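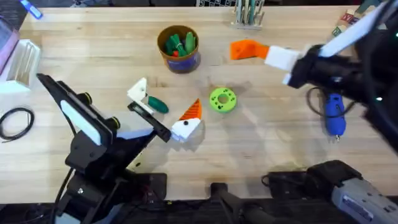 Grultunmont College students to show two-arm robot project at regional open day

3 min read

GRULTUNMONT, June 2019 – Students in the second-year automation class at Grultunmont College will present a two-arm robot workcell at the Lesusetti Student Robotics Open Day later this month. The project, named Besa, was built over two terms by a group of 14 students. It will be entered in the shared-task category, in which two arms have to handle parts on the same table without help from a person's hands.

Besa is made up of two robot arms mounted at a wooden worktable. The students designed the gripper fingers themselves and printed them at the college in white and orange plastic. The version going to Lesusetti is the sixth design. Earlier sets were either too stiff to hold round objects or wore down at the tips after a few days of practice.

The group logged 247 practice runs between the start of the spring term and the end of May. Of those, 136 were completed under the category rules. A run counts as complete when every part on the task sheet has been picked up, moved and released in the correct place, and neither arm has touched the other. Most of the failed runs ended at the handover, when one arm passes a part to the other.

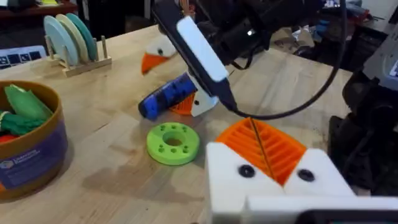 Besa practice session. The lime-green ring is one of the 3D-printed parts on the table.

The task sheet for the shared-task category is sent to all teams eight weeks before the open day. It lists the kinds of objects that may be used but leaves out where they will be placed, so teams practice with a mixed table. The Grultunmont students used printed parts, small toys and items found in the workshop. Positions were changed between sessions, and each session was run by a different pair of students so that everyone in the class had time at the controls.

Software work was split in the same way. One half of the class handled motion planning and the limits that keep the arms apart. The other half worked with the camera images and wrote the routine that decides which arm should reach for a part. The two halves swapped at midterm, which cost the project most of two weeks – the class had agreed to this in the fall and kept to the plan.

Funding came from the college equipment budget and from Baert, a local machine shop. Baert also cut the mounting plates for the first version of the table and let the students use its measuring room on Saturday mornings.

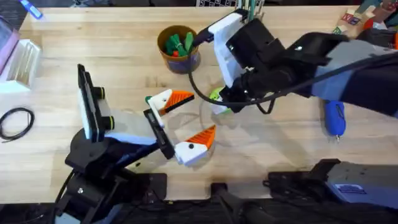

Cable routing took longer than planned. On the first build the cables caught whenever an arm turned back toward its own base, and twice a connector pulled loose in the middle of a run. The students changed the path of the cables, left more slack near the wrists, and added a check of every connector to the start-up list. The list now has 22 steps and takes two students less than ten minutes.

"We spent a lot of April on things that were not on the schedule," said Dennis Sedgwick, who teaches the class. "Cables, screws, a table leg that was short. The students wrote all of it down, and next year's class will get the notebook."

Each team at Lesusetti gets one practice slot and two scored runs. The better of the two scores counts. Teams also give a short talk to the judges and hand in a written record of their tests, including the runs that failed.
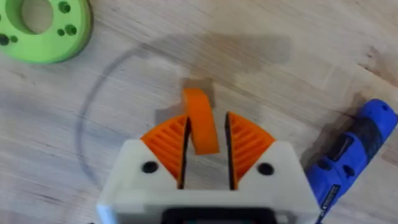 Elba Ojeda said the written record will carry more weight than it did last year. Judges had asked to see how teams reached their final design, she said, and a team with a slower robot and a clear test log "can still do very well with us." She added that 65 students from the region have signed up to take part, and that the talks will be open to visitors as well as judges.

After the open day, Besa will go back to the automation workshop at Grultunmont College and will be used in the first-year course starting in September. The drawings for the gripper fingers and the start-up list will be available to other schools on request. Requests should name a teacher and say which arms the school plans to use.

Visitors who want to see the workcell before the open day can come to the workshop on weekday afternoons in June, between 2 and 4 p.m. Groups should write ahead.

Related news
Automation class moves to larger workshop
Spring term projects: list of student talks
Baert renews apprenticeship places for two years
How to apply for the first-year automation course

Contact: Press Office, Grultunmont College | © 2019 Grultunmont College | Back to top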